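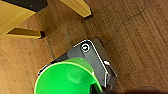
By Iida Keskinen and Dilwyn Price
Student project report, Reporting on the Courts

When we signed up for this project we both pictured ourselves scribbling in the back row while somebody shouted "Objection!" We got one objection the whole term, and it was a very polite one. What we got plenty of was sentencing hearings, and by May we had grown rather fond of them – if fond is the right word for something so sad so much of the time.

Our question was a simple one: when a judge sends someone to prison, how much of what is said in the courtroom reaches the person reading the news at home? We sat in on 8 hearings at the Landevero courthouse, all of them theft or fraud cases, and then collected every story we could find about them in the two local outlets, the Cadwaladr and the Nastasby Weekly. Five of the hearings were covered by at least one of them. The other three, as far as we could find, were not covered anywhere.

The case we learned the most from was the Dikell bookkeeping case. A former office manager had pleaded guilty to taking money from the firm over several years, in small transfers that were always under $1000. The prosecutor read a good many of them out loud, one after another, and it took most of the morning. The largest order to repay, set out separately for a supplier who had been billed twice, came to $1,021. Both papers led with the prison term, which we had expected, and both got it right (we checked our notes against each other before we checked theirs!).

What neither story mentioned was the part that filled our notebooks. The supplier's daughter spoke for a long while, and the judge stopped to ask her two questions. He then explained, slowly and in very plain words, why some counts would be served at the same time and others one after the other. Iida had never understood the difference between concurrent and consecutive terms until that moment, and Dilwyn admits he had been nodding along in class.

We did make mistakes. We missed the start of our second hearing because it had been moved to another room, and our first set of notes mixed up the charges with the counts he had pleaded to. We spent a whole Saturday at Dilwyn's kitchen table sorting that out, with a great deal of toast.

If we did this again, we would ask the clerk for the written judgment on the same day, and we would talk to a reporter from each paper about how much space they are given. Our hearing notes and the table of stories follow in the appendix.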